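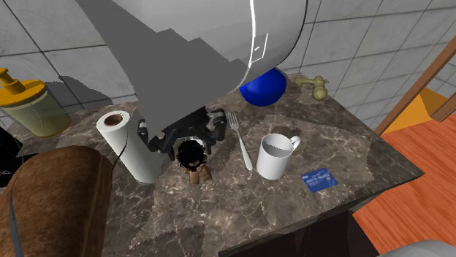 Unathi Mokgethi
Ladness Centre for Regional Media

4. Results: who pays for the small paper

4.1 Ad mix

We coded 36 weekly papers, all with a print edition and fewer than 14 staff. Most ad money is still very local – tire shops, funeral homes, the feed store, council notices. National ads hardly show up. Same pattern in nearly every town, so we pooled the set for the rest of this section.

One outlier. The Ndlovu Courier sells its whole back page a year ahead to a single grain dealer. Left in, but flagged in the tables.

Classifieds are weaker than we expected going in. Publishers blamed free listing sites, and several have stopped charging for lost pets and garage sales altogether. Death notices held up. They were the one paid item no publisher planned to drop or discount.

4.2 Subscribers and the niche question

Figure 1. Simulated tabletop with gripper, blue credit card and mug on its side.
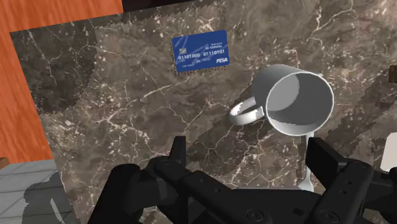

5 min read

Readers were asked why they renew. Top answer was names – kids' hockey scores, council votes, who died. Opinion columns came last, which did not please the editors we showed it to. Papers that cut sports coverage lost renewals in the following year, though the group is small and we would not lean on it to hard.

Price mattered less then tone of the renewal letter. The Flerno Weekly raised its rate by 30 per cent in January and kept nearly all its subscribers. Their letter was one paragraph, signed by the editor, with her phone number. Other papers sent form letters for much smaller rises and did worse. We can't seperate the letter from the editor's standing in town. Needs follow-up.

4.3 Online editions

Mixed. Publishers on the Tustosance site builder got their pages up by Monday noon, the rest whenever someone had time. Late posting did not seem to hurt print sales. Online-only subscribers were few and left sooner, mostly after moving away. We treat them as a separate group in Section 5.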